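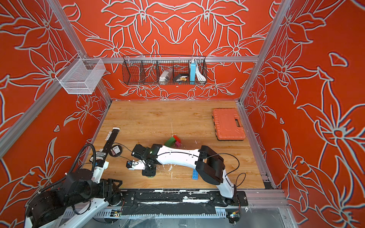
Wait, you sold the car and you live in FLELTLEY?? With those hills? Somebody left that under my January post and I never answered, so, sorry, here goes. Yes. Sold it. Still here, still going up the hills, mostly on the bus.

Writing this fast, I have a dentist thing at four and the bus to the dentist thing is at twenty past three. Which kind of gives you the whole flavor of my life now.

How it happened, for anyone new. The car needed a repair. The garage on Potgieter Street said 649 dollars, and that was for the thing it came in for, not the other thing they found while they were under there. I drove it home making the noise. Sat in the driveway with the engine off and thought, I don't even like driving. I like having driven. I like being at the store. So I sold it to a guy who wanted it for parts and didn't seem bothered by the noise at all, and he gave me almost 500 for it, and I walked home from his place feeling like I'd gotten away with something.

Then it rained for nine days.

OK so the bus. We've got one that matters, the 18, and it goes from the top of Fleltley down past the library and the clinic and out to Primberg, where there's a real supermarket and the train. Weekdays it's fine. Evenings it thins out. Sundays you might as well learn to sail. I had lived here for six years and could not have told you where the 18 stopped, and it stops at the end of my street. There's a bench. I'd driven past that bench probably every day of my life here.

Things I got wrong, first month:

Shoes. I own car shoes. Shoes for going from a door to another door. Bought proper boots in week two and that was that.

Groceries. I kept shopping like I had a trunk. One trip I came out of the Primberg supermarket with two bags of potatoes (on sale), a watermelon, cat litter, and a look on my face. Left the watermelon on the bench outside with a note on it saying FREE, IT'S FINE. Now I go three times a week and buy small. I throw out a lot less food, and I eat the thing I felt like eating that day, instead of the thing I felt like eating the previous Saturday.

Timing. I was late for everything, then I overcorrected and was early for everything, and stood around outside people's houses. Being early is its own kind of rude, I've learned. Now I take the right bus and if there's ten minutes to kill I walk round the block.

Asking for rides. This one is harder. My sister thinks I should just ask. My sister has a car the size of a chapel and says it's no trouble, and it isn't, but I noticed I'd started seeing people as a way of getting to places, and didn't love it. So I have a rule, which is I'll say yes to a ride if it's offered but I don't fish. I used to fish. "Oh I'll just see when the bus is" in a small sad voice. Stopped that.

Somebody else asked about money, so. Insurance and gas and parking at work came to more than I'd ever added up, I think on purpose. The monthly pass plus the odd cab leaves me 250 a month better off than I was. I had big plans for that money and what happened is it went to the roof. But the roof is fixed! Without a card getting involved! First time in years.

The cabs. I budgetted for more than I use. Two so far, one for the vet (a cat in a carrier on the 18 is possible, I've done it since, he sang the whole way) and one coming home late from Primberg when I missed the last bus by what felt like the length of my own arm. Stood there and watched the lights go around the corner. Very quiet after that.

What I didn't expect is I'd know people. I don't know their names, it isn't that sort of knowing. But there's a woman who does her crossword in pen, and two boys who get on at the school and have been having the same argument about the same video game for weeks, and a driver who waits if he sees you running but only if you are really running. He can tell. A sort of token jog and he's gone. When I had flu in February and missed a week the crossword woman said "there you are" when I got back on. I had to look out of the window for a bit.

And I read again. I'd been telling people for years that I don't have time to read. Twenty-five minutes each way, five days a week. I've finished more books since January than in all of last year, including one really long one about whaling that I would have quit by chapter three if I'd been on my couch.

Bad parts, I don't want this to sound like a brochure. My back on heavy days. The shelter with no roof at the clinic stop, who designed that. The beach is basically gone for me, it's two changes and a long wait at a gas station, and I miss it more than I thought I would, specially in the evening when I used to just go. I haven't solved that one. Maybe a rental for a weekend in summer. Maybe a bike, although see above, hills.

The other bad part is that it's slow and you can't argue with it. In the car I was always trying to win. Different lane, back way past the school. You can't win on a bus. For about a month this made me furious and then one morning it just didn't.

The council is meant to be changing the timetable, there's a sheet taped up in the library about it. If I'm reading it right we lose the 9:40 at night and get something earlier that helps no one who works. There's a meeting on 6th April upstairs at the library, I'm going, if you're local please come, you don't have to say anything. I'll probably say something. I've been practicing in the shower. You can get there on the 18, it stops right outside, but check which one you're getting home.

To the original commenter, the actual answer about the hills: I go down on foot and up on the bus. Whoever laid out this town put all the useful things at the bottom so it works out OK. Groceries ride, I ride, knees are fine so far. Ask me again when it's hot.

Also a few of you wanted the name of the boots. They're Puvska, the ankle ones, brown. They ran a bit small on me so I went up half a size. The laces that come with them are terible, replace those right away.

Right, ten past three. Coat. Will answer the other comments tonight.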